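4.2 Residues in the Surnus jars

The pottery from the lower level at Surnus has been called, at one time or another, a brewing set, a milk store, a collection of funerary urns and, in one early guidebook, bath furniture. The case for brewing rested largely on the shape of the vessels and, one suspects, on the preferences of the excavators. When Jankauskaitė first looked at the lipids soaked into the walls of the jars, she found animal fat in nearly all of them and nothing that would have cheered a drinker. Her samples came from rims, however, and rims are where greasy hands go. We therefore began again from the bases.

The store at Prondura holds 3856 sherds from the site, most of them the size of a postage stamp and labelled by someone with a strong dislike of vowels. From these we selected 202 pieces that could be tied to a known pit or floor. Sherds that had been washed with detergent in the first season were left out, as were those mended with a glue whose recipe died with its maker. The loss is a pity, since the mended pots are the handsome ones, and any reader who feels that the plates to this paper are short of beauty has our sympathy.

Each piece was cleaned with a drill to remove the outer surface, and a small amount of the clay beneath was ground to powder. Fats were drawn out by the usual acid method and measured against blanks run in the same batch. Two batches failed. The first was spoiled by hand cream, the second by a power cut, and both were repeated in December, when the heating in the laboratory is dependable only in the corridor.

Usable traces survived in 40 of the bases. Most had the mark of cattle or sheep fat, with carbon values falling in the range expected for milk, and the remainder were a muddle of plant oils and something fishy. The fish is awkward. Surnus lies a long walk from any river that holds water in summer, and no fish bone was reported from the digging, although the soil was sieved through a mesh that would have let a respectable trout pass. We take the result as a reason to look at the soil again before anyone writes a chapter on inland fishing.

The milk is easier to live with. Wear on the inner walls, in level bands some way below the shoulder, suggests that the jars were stirred or scraped over a long period, and the same bands occur on the much later churning pots from Brandelska. Later pots prove nothing about earlier ones, as reviewers have been kind enough to tell us before. We note only that the two groups were worn in the same place, and that the people of Brandelska were certainly making butter, having left some of it behind in a bog.

What the residues cannot do is tell us how often a jar was used, or in what order its contents came and went. A pot that held milk for one spring and grain for a decade may well report the milk and keep quiet about the grain, because grain leaves so little fat. The absence of beer from our results should be read in that light. It weakens the brewing theory and leaves it standing, somewhat unsteadily, in the corner.

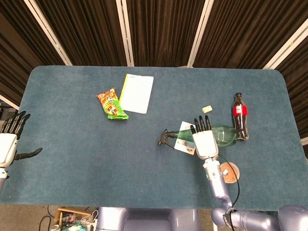
Figure 2

A further difficulty lies in the burial pits. Jars from the pits and jars from the house floors gave much the same fats in much the same amounts, which fits poorly with the idea that a special set was made for the dead. The simplest reading is that households gave up an old pot when one was needed, much as one lends a neighbour the second-best ladder. If so, the pit jars carry the record of the kitchen and say little about funeral meals, and the feast described in the first report loses most of its menu.

We would be happier with this reading if the pits were better dated. Charcoal from the lowest fill is plentiful but came from old timber, and may be older than the burials by several lifetimes. Short-lived material is scarce, and the hazelnut shell on which the present sequence hangs was found in a burrow. Until seeds or bone can be had from sealed deposits, the order in which floors and pits are placed in section 5 should be treated as a working order, to be changed without ceremony when the badgers have been properly accounted for.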